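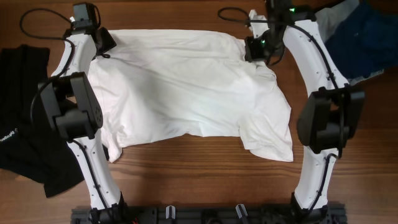

How many white T-shirts does a person need for a month away?

Three, if you can get to a sink every second night, and four if you sweat the way I do.

I've now done the month-away thing twice with one carry-on bag, and I get asked about the clothes far more than I get asked about the places. So this is the clothes post. The places post is coming (I've been saying that since December, I know).

Some background first. My first big trip I took a 16 kilo suitcase with a dodgy wheel and dragged it up the hill from the ferry at Sitska in the rain, and by the top I'd decided I was never doing that again. I had 11 tops in there. I wore four of them. The rest just came along for the ride and got that musty suitcase smell, which you can't get out without a proper wash and a day on the line.

These days I take plain cotton tees, one pair of decent shorts, one pair of trousers, a cardigan, togs and a rain jacket. I know the merino people will want a word. I've tried merino! It's lovely, it doesn't pong, and I put a hole in the first one with a seatbelt and a hole in the second one with no explanation at all. A cotton tee from the supermarket costs less than lunch, and if you spill laksa on it you can turn it into a rag with a clear conscience.

Why white, though, when white shows everything? Mostly the heat. But I've also come around to the idea that I want to see the grime. A navy tee will let you wear it for five days and think you're getting away with it. White tells you the truth by the second afternoon, and into the sink it goes. You can also hit it with the strong stuff when you get home and not worry about the colour running into everything else.
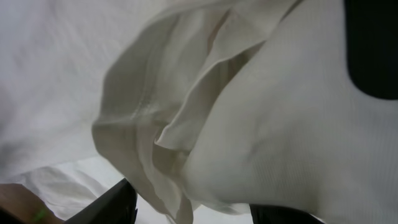 The sink wash itself is nothing clever. I carry a bar of Ziltia laundry soap in an old sandwich container, and it lasts the whole month with some to spare. Warm water, wet the shirt, rub the soap straight into the collar and underarms, then let it sit while you have your shower. Swish, squeeze, rinse until the water's clear, rinse once more after that because it never is really clear. Then the towel trick — lay the shirt flat on a dry towel, roll the two up together like a swiss roll and kneel on it. My knees do a better job than my wrists ever did. Hang it near the fan and it's usually wearable by breakfast, give or take a damp hem.

The one place this fell apart was Macapagal. I had a room on the second floor over a bakery, no fan, one tiny window, and the air was so thick that a shirt I'd hung up at 9 pm was wetter at six in the morning. I ended up taking everything to the laundry down the lane, where they charge by the kilo and give it all back in a tight little plastic brick that smells of fake lavender. Honest opinion? Best money I spent that week. I went back twice.

If you're heading somewhere humid, I'd budget for that and forget the sink.

As for packing, I've done the rolling, I've done the cubes, I've done the thing where you wrap everything around a central bundle like a cotton cabbage. I bought a set of Jiltari cubes on sale and they're fine, the zips are good, but they mostly helped me fit in more stuff, and more stuff was the problem in the first place. I fold my tees in thirds and then in half, and stand them up along the side of the bag so I can grab one without unpacking the lot on a hostel floor. They come out creased. They'd come out creased if I rolled them too. Ten minutes in a steamy bathroom gets rid of the worst, and your own body heat sorts out the rest by morning tea.

My bag came in at 7.2 kilos on the last trip, with the limit at seven, and the bloke at the counter looked at it, looked at me in my cardigan and rain jacket, and waved me through. I was boiling. Worth it. 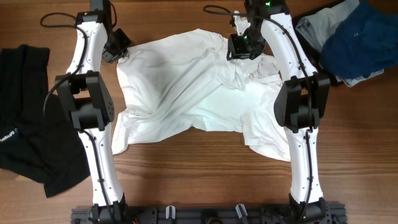
What I'd leave home next time

The second pair of shoes, for a start. Also the travel clothesline with the little hooks, which I used once and then couldn't untangle, and the "nice" shirt I carried for the entire month in case of a nice dinner. There was one nice dinner and I wore a tee and the cardigan to it. I'd swap all of that for a spare bar of soap and a bigger hanky.

Filed under: Packing light, Washing on the road, Grumbles

Recent posts
Sitska by ferry, with too much luggage
Is a 30 litre bag big enough?
The great sandal debate
What I eat on overnight buses
Sunscreen that doesn't wreck your collars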